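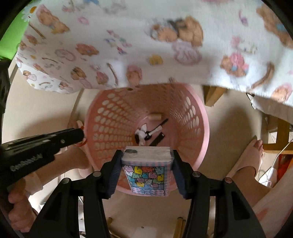
A hand-held gripper with a cartoon-printed pack over the pink basket, one of the tidying-up tasks.

Call for participants: Skorncombe Robot Club, household tasks project

We are looking for new people to join our student project at Skorncombe, and we would dearly love to hear from you, whether you have built three robots already or have never so much as changed a plug. The project is called Hondik, and its aim is simple to say and rather slow to do: we want to teach a robot arm to tidy a room. To get there, members pick things up and put them away using hand-held grippers, over and over, and the recordings go towards training the arm.

You would be working in pairs on the floor or at a table, so please wear something comfortable. Baskets, blankets, small toys, pens and packets of all sorts are our daily bread, and we are always glad of odd objects from home — the odder the better, within reason!

Our target is 800 good recordings by July. Sessions last two hours, tea is provided, and there are 7 places open. You need to be 16 or over and able to come to most sessions, though we do understand about exams.

Ximena Cáceres looks after the recording sessions and will show you how to hold the gripper and keep your movements steady. If you would sooner write code, Domingo Jara runs the software table and would be delighted to have company.

To apply, send a few lines about yourself to Josefina Echeverría at the club, or leave a note in the Hondik tray in Room 44. Please do so by December 24, 2023.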